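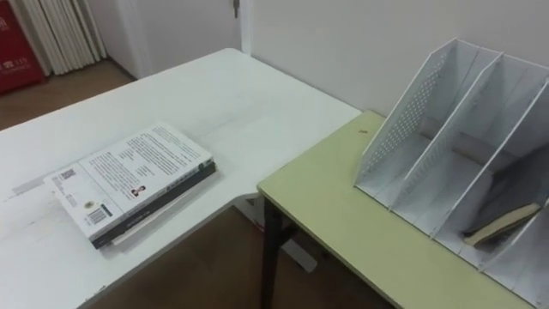
Damian Walczak wrote:

I've been through the notes from January and I still don't see why we would change printers for the Grirnside walks book. Ridetti did the last printing and the inside pages came out fine. My complaint was always the glue. Copies kept in a car or a jacket pocket crack along the spine and then the map pages drop out, and those are the pages people want. I had a man return his with a rubber band around it.

If we are going to spend money, I would spend it on a sewn binding and leave the rest alone. I don't care about the cover finish. I also don't see the point of a longer print run when the old one took years to clear.

Can somebody say what the difference in price is? And is the text frozen, or are people still sending changes? I have a correction for the quarry walk. The stile by the lower gate is gone and there is a metal kissing gate in its place.

Damian

Hello Damian, hello all,

Taking these in order.

On the glue, I agree with you, and so does Ridetti. I called them in the morning and talked to the person who handles short runs. She said the last printing used a hot glue that sets hard, and that it does badly with thick coated paper, and our map pages are thick coated paper. They have since moved to a softer glue that bends more before it lets go. She mailed me a sample of another customer's book done that way. I have been opening it flat and pressing it down at the same place every evening. It has a crease in the spine but no page has come loose yet.

A sewn binding costs more than I expected. They quoted 1475 for the whole job with the new glue, same page count, same paper, delivered. Sewing would add some 30 percent to that. They don't sew in their own shop. The pages would go out to another company and come back for the covers, which also adds time. I asked whether we could have only part of the run sewn and they said yes, but the setup charge is the same either way, so the saving is poor.

The other quote was from Pelupessy. They were a bit cheaper on paper, but delivery was not included and they wanted final files much sooner. Their proof was good. I have nothing against them. My feeling is that we already know how Ridetti handles our files, and the last time we changed printers the maps came back with the contour lines so faint you could not read them in daylight.

A cheaper fix for the map problem would be to move the maps. Right now they sit together in the middle, on different paper from the rest, and that is where the spine gets the most strain. If each map goes next to its own walk, printed on the same uncoated paper as the text, there is no thick block in the middle to pull against the glue. I printed the quarry walk and the reservoir walk this way at home to see how they looked. The brown and the green are duller. The path line is still easy to follow, and you can write on the page with a pencil, which I found useful. The drawback is that somebody has to redo the layout, and every page number in the index changes. I can do the layout. I would rather not do the index as well.

On the length of the run, I am not asking for more copies than last time. What I wrote in January was badly put. I said "a longer run" when I meant that the book should stay in print for longer, with a small reprint when we get low. Ridetti will keep the files and reprint at the same rate per copy as long as we order in boxes of 20. That seems to me a better arrangement than stacking everything in my hallway again.

Sales. Savance has said they will carry it in the shop and through their order system, but they won't take a book without a barcode on the back. The old edition never had one. That means a little redesign of the back cover, where we already have too much text. At the moment there is the description, the paragraph about public rights of way, the note about dogs and the list of bus routes. The bus routes are out of date and I would drop them. They change every year and people look them up on their phones. The dog note could move inside, next to the general advice. That leaves enough white space for the barcode, with the price beside it.

Someone off the list suggested a QR code as well, going to a page of corrections. I like that, provided one of us will keep the page going. A code that goes to a dead page is worse than no code. I can put up the page but I am away for much of the summer, so I would want a second person with the password.

The text is not frozen. Thank you for the kissing gate. I have marked it. Changes I already have:

Quarry walk: stile at lower gate replaced (Damian).
Reservoir walk: the parking area now closes at dusk and the sign gives a phone number to call if you are locked in. I think we should print the closing time but leave the number out, in case it changes.
Church loop: the path through the farmyard has been moved to the outside of the barn. It is signed, but the sign faces the wrong way if you are walking the loop in our direction.
Ridge walk: two people have told me our time for this one is too short. I walked it again at an easy pace and they are right. I would add half an hour.
Mill walk: nothing has changed except the tearoom, and it is not open in winter any longer.

If you know of anything else, please send it with the name of the walk in the subject line, one walk per message. Last time I had changes for several walks in one long email and I missed the bottom half of it.

Still open is the binding. Damian, would you be content with the softer glue if the maps are moved? I can drop the sample through your door so you can try to break it. If it comes apart on you I will go back to Ridetti and ask for the sewing price again in writing.

I would like to have an answer for them by the end of the month.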